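Learning Zone > Materials and Making > How Pots Get Their Colors

Blue and White: How Color Gets onto a Pot

Many of the plates, cups and jars in the Dosbridge Museum are white with blue patterns. Visitors often ask why the blue does not wash off.

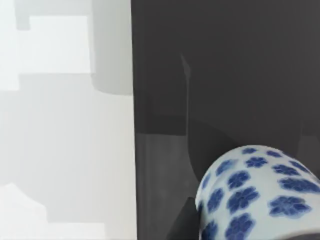

The answer begins with clay. Clay is a kind of very fine earth. It is made of tiny flat grains, far too small to see without a microscope. When clay is wet, the grains slide over one another, so the clay can be pushed, rolled and shaped. When it dries, the grains stop sliding and the clay becomes stiff. A dry pot still isn't finished. If you put it in a bucket of water, it would slowly turn back into mud.

Into the Kiln

To make a pot last, the maker must fire it. Firing means heating the pot in a special oven called a kiln. A kiln becomes much hotter than the oven in a kitchen. The heat changes the clay for good, and it can never be turned back into mud again.

There are several kinds of pottery. Earthenware is the kind used for most flowerpots. It is often red or brown, and water can soak into it. Stoneware is fired at a higher heat and is harder. Porcelain is made from a very pure white clay called kaolin, mixed with ground-up stone. It is fired at a very high heat until part of it melts and becomes like glass inside. Thin porcelain lets a little light shine through it. Porcelain was first made in China, more than a thousand years ago.

What Is Glaze?

The shiny coat on a pot is called glaze. Glaze starts as a powder mixed with water, and it looks like thin cream or paint. The maker dips the pot into it, pours it on or brushes it over. In the kiln, the powder melts and spreads into a smooth layer. As the kiln cools, the layer hardens into glass. A glazed pot is easy to wipe clean.

The foot of a pot is the ring it stands on. It is usually left without glaze. Melted glaze is sticky, and a pot with glaze on its foot could become stuck to the kiln shelf.

Where Does the Blue Come From?

Most paints that you use at school would burn away in a kiln. Potters need colors that can stand great heat, and many of these come from metals. Iron can give brown, yellow, green or even black. Copper can give green or red. The strong blue on blue and white pottery comes from a metal called cobalt.

Cobalt paint does not look very blue when it goes on. It is often gray or black. The painter has to imagine how the flowers and leaves will look later. In the most common method, the painter works on the plain white pot first, and a clear glaze goes over the top. This is called underglaze painting. The blue is sealed beneath a layer of glass, where soap and water can't reach it.

Sometimes the edges of a painted line look soft. This can happen when a little of the cobalt spreads into the glaze as it melts. Painters learn to use the right amount. Too much cobalt can turn very dark, and too little may look pale.

Painting on a Curve

A sheet of paper is flat, but a jar is round. A pattern that fits neatly on paper may not fit on a jar, which is wide in the middle and narrow at the neck. Some painters mark the jar with light guide lines before they begin. Others paint the same small shape many times and leave more or less space between the shapes as the jar gets wider or narrower.

Visiting the Gallery

The Lei Gallery holds 255 pieces of pottery, and 30 of them are blue and white. It is on the second floor, next to the Sastside Room. Please do not touch the pots, even those outside a case. Touch samples are provided on the Evix Table, where visitors may handle a piece of clay before and after firing.

Something to Try

You will need white paper, a blue crayon, a paper cup and some tape.

Cut a strip of paper long enough to wrap around the cup. Draw a row of flowers along it with the crayon, and try to keep them the same distance apart. Wrap the strip around the cup and tape the ends. Look at the place where the ends meet. Did your last flower fit? Make a second strip and fold it into equal parts before you draw.

Words to Know

Cobalt: a metal used to make blue color.
Foot: the ring at the bottom of a pot.
Glaze: a thin coat of glass on pottery.
Kaolin: a pure white clay.
Kiln: a very hot oven for firing clay.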